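Category: Defence industry / Jobs

2 min read

Brorwood wants a sceptical analyst for seven months from October. Tridska says its coastal patrol drone flies 300 kilometres on one charge. We doubt it.

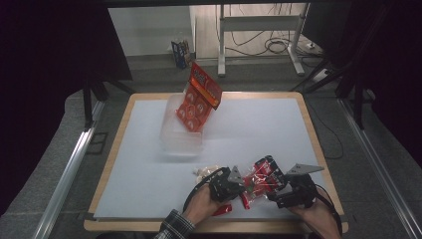

You'll check that claim against the test logs and write up what you find, flattering or not. Travel to Durán is likely. 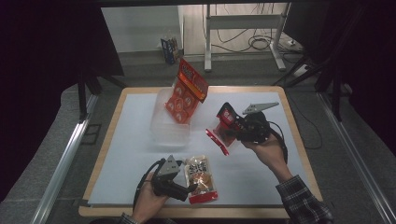
Blister pack and clear plastic container, tabletop.

Send two pages, no slogans, to Guilan Dai, quoting job 311.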